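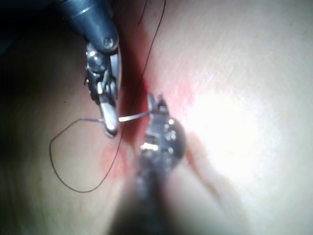 Monday mornings in the practice room

I've been meaning to write about the robot for months, and every time I sit down to do it I end up writing about the garden instead. So here goes, with a cup of coffee and the dishwasher running.

For those who came here for the tomato posts: my day job is in the operating rooms at Cheetham, where I've been a scrub tech long enough that the new people ask me where things are before they try the cupboards. The hospital went over to robot-assisted surgery in November for a good part of our list, and since then my working day has changed more than it did in all the years before it.

Mondays are the part I like best. We have the practice room from 7 until the first case, and whoever is learning gets to sit at the console and sew. It's a pad of fake skin with a cut in it, a curved needle, a length of thread and two instruments, and you would think anybody who has closed up real people for a living would find it easy. They don't! The thread goes where it wants. It loops off to one side, and you have to keep track of where the slack is while you hand the needle from one set of jaws to the other. One of our surgeons, with beautiful hands, came out of her first hour looking like she'd been taking a driving test in the rain.

I've had a turn myself (techs are allowed, if you ask nicely and there's a gap). I bent the needle twice. What got me was that I couldn't feel the pull of the thread on our system, so you learn to judge it by eye, watching how the pad lifts along the edge of the cut. After a few weeks I could tell from across the room, looking at the monitor, when somebody was about to pull too hard.

And that brings me to what has changed for the rest of us, which I think gets left out when people talk about machines at work. I used to stand right at the surgeon's elbow. I knew what she wanted from the way her shoulder moved. Now she's sitting across the room with her face in the console, and I'm at the table with the arms, swapping instruments and checking the drapes, and everything has to be said out loud. We're a much noisier team than we were. The first month it drove me up the wall, all that "needle's coming out" and "ready on the left," and now I catch myself doing it at home with the oven door.

There's more setting up, too, and a lot more to keep track of. Every instrument has its count of uses, and we log them in Skilero, a program I've gone from hating to grumbling at. My sheet of things to check before a robot case started as half a page and is now taped down the whole side of a cabinet. Two of the older techs decided it wasn't for them and moved over to the Sermont clinic, where they still do things the way we used to. I miss them, especially at lunch.

On the other side of the scale, my back is better. I don't spend hours holding a retractor at a silly angle anymore. The younger techs are getting trained as bedside assistants, with a pay grade to match, and that took a fair bit of arguing. I was in some of those meetings and I'm still a bit proud of it.

My mother asked me at Sunday dinner whether it would have my job before I retire. I told her it can't find the extra gauze, and she seemed satisfied, but I did lie awake on it a little. The job I have now isn't quite the one I signed up for, and I expect it'll be different again in a few years.

Anyway, I'm down for another turn at the pad next week, and I'm aiming for a whole row of stitches without bending anything. Garden news in the next post, I promise. The beans are a disaster.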